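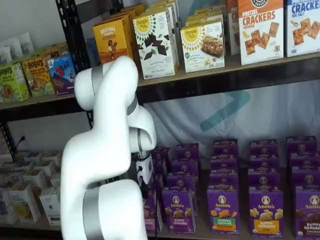
One of our earliest members used to say that a town without a grocery is only a row of houses, and we have been quoting it ever since.

About Yeoman Grocery
March | By the Yeoman staff | 2 min read

Yeoman opened on the Gandthorpe road with 30 member households, one secondhand cooler and a great deal of borrowed shelving. Today 700 households own the store together, and you're welcome to shop with us whether you're one of them or not!

We carry the everyday things — crackers, flour, lunchbox snacks, good apples when there are good apples — and we try to keep the prices kind.

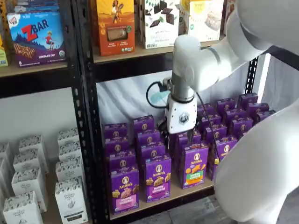

A neighbor wrote to us last winter that she came in for milk and went home with a soup recipe and a ride to church, and we can't think of a nicer letter. Thursday evenings we stay open late for folks coming off shift at Tirik, so do stop in, and bring the kids along.

Yeoman Grocery, 400 Grotunau Street | Member line: ext. 3646 | Back to top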